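My spelling, a short history

I lost the Vedthorpe spelling bee on a Friday in September, on the word "separate." I was 10. The winner got a dictionary, the one prize a winning speller has no use for.

I've held a grudge against English ever since. Letter tiles bring it back, even a short word in red and blue.

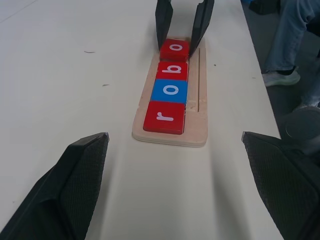 What I did about it

Last winter I bought a used crossword book, 400 puzzles, and finished almost 40 before I started peeking. Then I joined a Scrabble night at a cafe in Dorkum and learned that "qi" is a word and my opinion of it is not wanted.
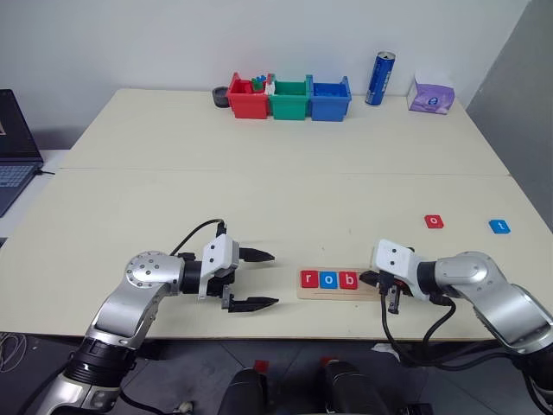
Photo: Lærke Ásgeirsdóttir

My best game so far ended on a challenge. I played "seperate" – yes, again – across two tables' worth of spectators, and the man opposite let it sit there a full minute before he reached for the book. He was enjoying his tea.
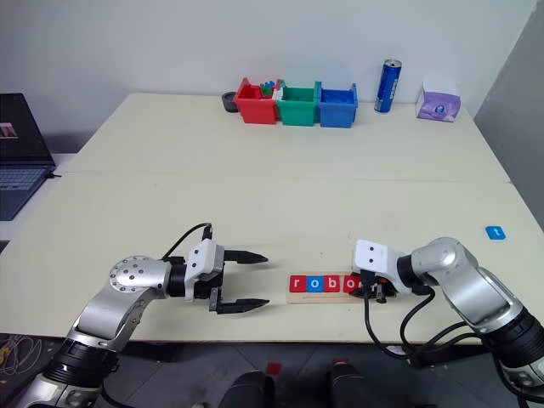

I lost by enough that we stopped adding. My sister says I should switch to dominoes, where the worst you can do is miscount. She came third in that same bee, and she still brings it up at dinner.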